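The Resident of Favholm

For tax purposes, the company lived in a drawer.

The drawer was on the second floor of an office in Favholm, an island with one bakery, a ferry, and a corporate rate of 2 percent. It held the registration papers of Ellov Holdings, which owned the name Ellov, which it rented at great expense to the people who made Ellov blenders somewhere else. The blenders had never turned a profit. The drawer did very well.

I was hired in July to be its staff. The new rules said a company had to show substance, and after a long call with the lawyers at Figueiredo it was decided that substance was me. I got a chair, a key, and a title so long that it ran onto the back of the business card.

My duties were light. Four times a year I held a board meeting, at which I proposed things and then agreed to them. The lawyers asked for minutes, so I wrote minutes. They asked for evidence of debate, so I once voted against myself on the matter of a kettle — and lost.

The inspector came on the morning ferry with a thin folder and good shoes. She had already been to see Hovovine, down the hall, which was a wine importer with 230 subsidiaries and no wine. She looked tired. I gave her the chair and stood by the window, which left the company with nobody sitting in it.

She went through the minutes slowly. She read the kettle debate twice. Then she put down her pen.

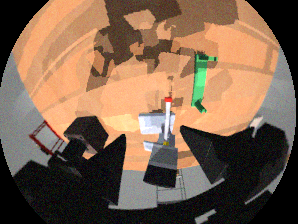
"Where are the decisions made?" she asked.

"In this room, by me, after they've been emailed over from the head office."

She wrote that down. It took her longer than I would have liked.

I offered her coffee, and she asked whether the coffee was deductible. I said I would have to take it to the board. She waited. I moved the question, seconded it, and found that I was divided.

The bill arrived seven weeks later, addressed to the drawer. I opened it on the drawer's behalf and read it aloud, as the bylaws required. Then I called the head office, where a cheerful voice told me there was another island, a little farther out, and asked how I felt about boats.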